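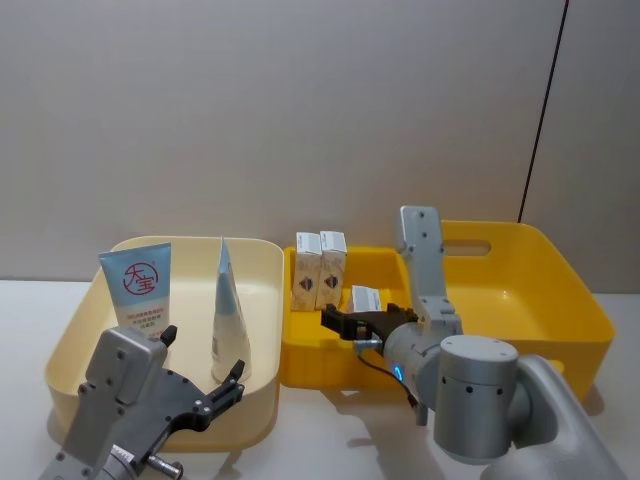 The owner's view is that a bathroom shelf should hold what you'll use this month and nothing else, and she told me so before I had my coat off. Everything past that goes in a tray or a bin, where you can look down on it. "If I can't see the top of it, I'll buy another one," she said. "I know myself."

I'd come to Barncombe in November to talk to her about small stuff – creams, ointments, little boxes, all the things that breed in a cabinet when the door is shut. She runs a sorting service called Doser out of two rooms above a bakery on Virnitz Street, and she'd told me on the phone to bring my own mess along. I brought a shoebox. She was very polite about it!

Her method starts with shape. Tubes go with tubes, boxes go with boxes, and you don't even read the labels on the first pass. I said that sounded backward (surely hand cream goes with hand cream?) and she laughed at me.

"People start reading and then they stop sorting," she said. "They find a date, they find a coupon, they sit down on the edge of the tub. An hour goes by. Shape first, then you can read all you want."

She's picky about what things go into, too. Tubes get a shallow tray and they stand on their caps, partly so the stuff slides down to where you need it and partly because a tube lying flat always ends up under another tube. Boxes get something deeper, with a handle if possible, so the whole lot can be carried to the kitchen table when somebody has a cold.
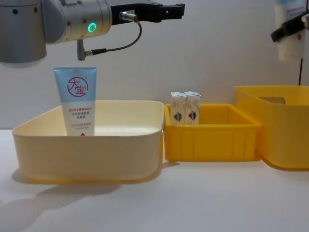

I asked whether a tray like that doesn't just turn into a junk drawer without the drawer. It can, she admitted. Her own rule is 4 tubes at most, and when a fifth comes home from the store, one of the others has to be finished or given away. She doesn't cut tubes open to get the last bit out. Her mother did, with the good scissors, and she's still a little mad about the scissors.

We got on to color. She likes pale trays for anything you use every day and a loud color for the things you grab in a hurry. "Bright yellow, I can send my husband for it," she said. "I say yellow and he comes back with the right one. If I say the cream one, we have a conversation."

Her biggest job so far was for the Değirmenci family, who had 100 unopened boxes of bandages, tea and cough drops in a hall closet. It took her until four in the afternoon. They kept more than she would have, but she doesn't push. "It's their closet," she said.

My shoebox took us twenty minutes. I went home with two tubes, one box of bandages and a borrowed tray, which I'm supposed to bring back after the holidays.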